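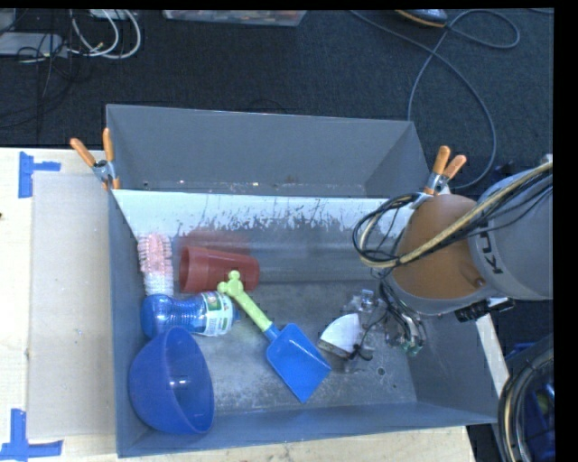 Keeping the Bin-Picking Cell Alive: A Maintenance Report
Mafalda Salgado and Bautista Barrientos
Windholm lab, submitted 1/30/23

1. What we were asked to do

Our brief was to take over the bin-picking cell from last year's group and keep it running for a term. Their handover notes came to one page, half of it about the kettle. We have tried to do better.

2. The bin and its divider

The grey bin has a crosswise divider, and we only pick from the front compartment. The panel is held by two spring clamps with orange handles, one at each side. Bautista designed a proper bracket in the second week. It is a lovely bracket and it exists as a drawing. The clamps cost less than the coffee we drank while discussing them, so the clamps stayed.

Both get checked before every session. If the panel shifts, the arm's keep-out zone no longer matches the real wall, and the arm has no opinion on the matter until it hits something. The floor and the upper part of the divider are well scratched. We wipe off the dust and leave the scratches alone.

3. Cables

Most of our faults were cable faults. We logged 23 stoppages over the term and 12 of them went back to a connector near the wrist. The hose and wires run over the top of the arm and loop out before dropping to the gripper. Too little slack and the last joint tugs on the plug; too much and the loop snags a clamp handle. We settled on a slack setting by trial and, mostly, error — the ties now have paint marks so the next group can skip that part.

4. Test objects

The standard set includes a blue bowl, a red cup, a plastic bottle and a toy shovel with a green handle and a blue scoop. The shovel is the hardest to plan a grasp for, and Mafalda has stopped speaking of it kindly.

5. Left undone

Blue tape on the table is still our only position reference. Dowel pins would be better. The cables on the carpet need a tray, which we requested in week six. The form has been received.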